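## 4. Does the herringbone bond earn its reputation?

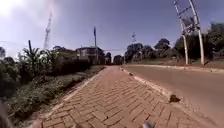

**Figure 3.** Herringbone brick footway with raised concrete kerb, edging strip and grassy verge.

Much of the writing on small-unit paving treats the herringbone bond as a settled matter. The zigzag is said to lock the bricks together, spread the load and stop the surface from creeping, and manuals repeat this with great confidence. Our doubt is a modest one. Nearly all of those claims were made for surfaces that carry vehicles. A footway carries feet, a few handcarts and now and then a motorcycle taking a short cut, and we see little reason to assume that a benefit found under lorry wheels will show itself under shoes.

The footway in Figure 3 is the kind of surface the argument should be tested on. The bond is easy to follow along its length, yet the surface looks slightly worn and uneven in places. Supporters of the pattern would say that a plain running bond would have fared worse. They may be right, but a single view cannot tell us, and neither can most of the case reports we have read, which describe a herringbone path in fair order and credit the pattern without looking at a comparable path laid any other way.

The survey covered 251 lengths of footway in Chae and Hulthorpe, of which 122 were laid in herringbone. Each length was walked by two people, who scored it separately for level, for gaps and for loose units. Where the two scores differed, the lower one was kept. Hae-won Lim has pointed out that this rule punishes rough-looking surfaces, and we accept that. It does so for every bond, however, and we preferred a harsh rule to a flattering one.

### 4.1 Joints

The joints gave us more trouble than the bricks. In Figure 3 there is lighter, beige dust and grit in them, and it would be tempting to record this as jointing sand still in place. We did not allow surveyors to do so. Grit blown or washed in from a verge can look much like the sand a contractor swept in, and from above there is no honest way of telling the two apart. An earlier scheme, the Herkton index, awards full marks for any joint that looks full. We think this is its chief weakness. A joint topped up by stray dirt may have no firm filling beneath, and the index would rate it as highly as a new one.

We lifted bricks at 18 lengths to check. That is a small number, and we would not lean on it heavily. It was enough to persuade us that joint filling should be left out of the overall score until someone finds a cheap way of looking deeper.

### 4.2 Edges

If anything holds a brick footway together, we suspect it is the edge. The two sides in Figure 3 are quite unlike each other. Towards the road there is a raised concrete kerb, chipped and dusty along the top. Towards the verge there is only a pale, narrow edging strip, with weeds, patchy grass and bare soil beyond it and the ground falling slightly away. Should the bricks ever spread, we would expect the verge side to go first, whatever the bond. Design notes for such paths tend to give a page to the pattern and a line to the strip.

The chipping raises a smaller point. Surveyors tended to mark a footway down when its kerb looked shabby, even though a battered top face says very little about how well the kerb resists a sideways push. Loose debris had the same effect. A dark lump or two on the kerb, perhaps stone, perhaps soil, is a matter for a broom, and we told surveyors to ignore it. We are not sure that they always managed to.

### 4.3 What can be claimed

The Fokatton guidance advises herringbone for all footways wherever funds allow. On our evidence we cannot support so broad a rule, nor can we say that it is wrong. Lengths were not matched for age, and the records of when they were laid were poor in both places. A fair trial would need at least 100 paired lengths with the same edging, the same bedding and different bonds, walked again after several rainy seasons. Until that is done, we would ask those paying for new footways to spend first on the edge restraint and to choose the pattern on looks and price.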